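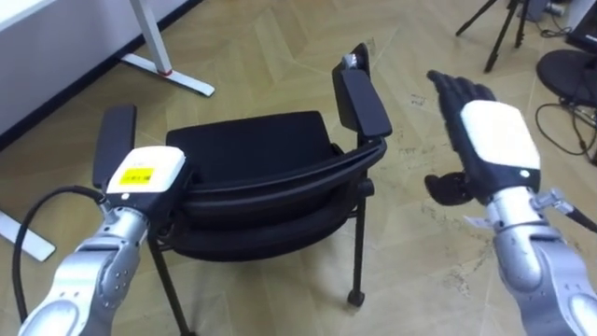
WORKSHOP NOTES

The chair problem
By Biljana Georgiev
March 12, 2021

Members who have been in the back half of the Clenarano lately will have noticed that the two-armed project has moved on to furniture. It was supposed to be moving on to cups. There was a plan, it was written on the whiteboard, and cups came before furniture by a wide margin. Then Aurora Peixoto tripped over an office chair on her way to the whiteboard, and the plan was amended.

The new goal is easy to state. The machine should walk its hands up to a chair that has been left out in the middle of the floor, take it by both armrests, and push it back to a desk. Any member of this workshop could do this, and the state of the floor most evenings shows how many of us choose to.

For anyone who missed the October item, the arms came to us secondhand from a lab clearance in Grisbridge, with the hands bought separately by five of us who should have been saving for other things. The arms are silver, the hands are black, and the software is mostly Aurora's, with a layer of mine on top that she refers to as "the weather." We call the whole thing Tronda, after the name on the crate it came in. We have never found out what Tronda was, and the crate has since become a shelf.

The left hand is doing well. It will close on an armrest and stay closed, which took most of the winter. Our first attempts treated the armrest as a handle, meaning the fingers arrived from above like somebody picking up a suitcase. Armrests don't care for that. The pad is wide, the fingers slid off the end, and the chair rolled gently away on its casters with a kind of dignity the rest of us lacked. What works is to come in from the side and wrap, with the wrist kept low. Aurora found this by watching herself push a chair in slow motion for an entire evening. I can report that it's very boring to watch.

The right hand is another matter. It gets to the right place and then it waits. It opens up beautifully, fingers spread and thumb out to the side, and it hangs there beside the other armrest like a person at a party deciding whether to go for the handshake. In the picture it's doing exactly that. The left has the chair, the right is thinking it over.

We have two theories and one person behind each of them. Aurora's is that the right hand is using the position of the armrest from before the left hand took hold. Any grip on a thing with wheels shifts the thing, so by the time the right hand arrives its target is stale, and the safety check (hers) won't let it close on a spot where it can't confirm there's an armrest. My theory is that the safety check is too fussy. I set the timeout to 500 milliseconds so that it would have to make up its mind. It made up its mind to stop altogether, and then I had to restart everything and bring Aurora a coffee.

She is probably right. The fix she wants is for the left hand to take hold, for everything to settle, and for the machine to look again before the right hand commits. It's slower. On a good run the whole sequence now takes 90 seconds up to the first grip, and looking again will only add to that. I pointed out that I can put a chair away in 2. She pointed out that I don't.

A few practical things came out of all this, for those of you with your own builds on the bench.

Casters are worse than you think. A chair that turns as well as rolls has opinions in every direction, and if you only pull on one side it will simply pivot around and show you its back. We tried wedging the wheels to keep it still during testing. This gave us excellent results and a robot that could put away any chair that was already wedged.

Dress your cables with the longest reach in mind. Ours have to have enough slack for the arm to stretch down to armrest height, and that slack has to go somewhere when the arm comes back up. The left side has a good fat loop in it now. Before that we had a tidy, short run that everyone admired until the first time the arm tried to reach the floor.

Black on black is hard. The chair is black, the armrests are black and the hands are black, and our vision code had a long spell of believing the left hand was part of the chair. We thought of putting colored tape on the armrests. Aurora says that's cheating and I say that's labeling. The tape remains in the drawer, for now.

Log everything, including the runs you're embarrassed by. We have 67 attempts saved at the time of writing and I've learned more from the ugly ones. Several of them also contain my voice, and I'd ask whoever has been playing those at the lunch table to stop.

If you want to help, we could use somebody comfortable with camera calibration and somebody else with patience, and they don't have to be the same person. Please also leave the tape marks on the parquet alone if you find any. They come up clean, and yes, we know the scuffs don't.

The Echevarría room is ours again from next month, so the chair and the arms will move in there together and you'll get your walkway back. Until then, go around. Cups are back on the whiteboard under "later," and someone has added "sweeping" beneath them in handwriting I don't recognize.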